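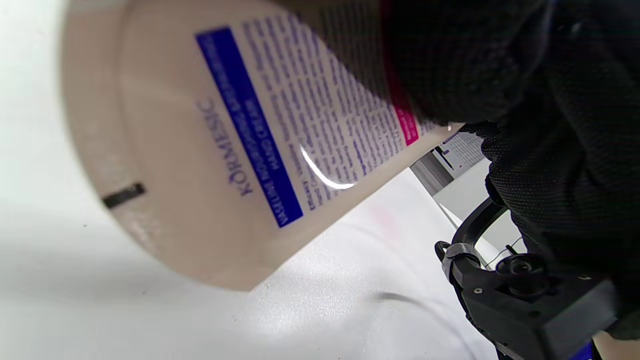

How to Keep, Use and Finish a Tube of Hand Cream at a Shared Workbench

Sunton Technical Centre, Bench Services
Issued Nov 23, 2025

Purpose of this page

Hand cream is provided at all shared benches in the Ballthorpe and Plostlow buildings. In the year to the end of October, Bench Services issued 2,581 tubes across both sites. A good many came back with product still inside, and 387 were returned with no name, date or bench number on them. The steps below apply to staff, students and visitors alike.

Cream is offered for comfort after washing and at the end of a session. It does not take the place of gloves, and it is not a treatment for sore or broken skin. Anyone whose hands crack, itch or bleed should speak to the health adviser, Rafia Baloch, before using any product supplied at the benches.

Before first use

1. Read the printed text on the tube from beginning to end. The ingredients are usually set in very small type along the length of the container, and glossy plastic throws back a good deal of light. Turn the tube slowly under the lamp until the glare moves off the lines you need. A magnifier is kept in the first drawer of each bench.

2. Compare the ingredients with any allergy you have declared on your bench card. If you cannot make out a word, ask for the product sheet. Do not guess.

3. Look for the date or batch mark. On many tubes it is pressed or printed near the flat end, though the place varies by maker. Tubes with no mark that can be read go back to the stores counter.

4. Write the bench number and the date of opening on a small label. Stick it on a plain area of the plastic, clear of the product name and the ingredients.

Applying the cream

5. Take off work gloves, then wash and dry your hands fully, including between the fingers. Rings should be removed.

6. Open the cap and press out an amount the size of a pea. Most people need no more than this for both hands.

7. Spread the cream over the backs of the hands first, then the knuckles and the skin beside the nails. Whatever is left may be worked into the palms.

8. Wait until the hands no longer feel slippery before you pick up tools, glassware or paper records. Cream left on the fingers will mark drawings and can spoil a glued joint.

9. Wipe the opening with a tissue and close the cap.

Storing the tube between sessions

A tube in daily use may be laid on its side on the bench top, with the cap on, provided that it is well back from the edge and away from heat. The cap of the one below is blue and thick enough to find by touch. At the end of the day all tubes go into the bench tray. They should not be left on window sills or on top of equipment. Marks on the table should be wiped away with a damp cloth as part of the normal closing routine.
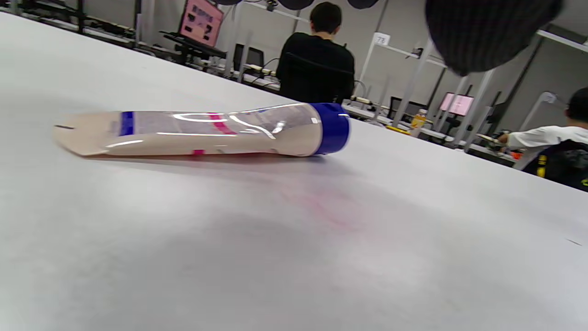
Finishing the tube

10. When the tube begins to flatten, lay it on a firm surface and press with the side of the hand, starting at the flat end and moving slowly towards the cap. Repeat from the other face.

11. Where the plastic is soft enough, fold the flat end over once and hold the fold with a bench clip. Stiffer containers will spring back and should be stood on the cap overnight instead.

12. Do not cut a tube open. Knives and scissors have caused minor injuries in the past, and cream exposed to the air must be thrown away the same day.

13. Take the finished tube to the stores counter and exchange it for a full one. Part-used tubes are not exchanged unless they are split, unlabelled or out of date.

Sharing

A tube may be shared by up to 6 people on the same bench, as long as the opening never touches the skin. Anyone under medical advice about their hands should have a tube of their own, marked with their initials. Personal tubes brought from home are permitted and should be labelled in the same way.

Supplies and questions

Requests for stock at Ballthorpe should be sent to Xiomara Castellanos at Bench Services. Plostlow requests are taken at the stores counter in the Dhanial wing during normal opening hours. Please give your bench number and say whether a fragrance-free product is needed.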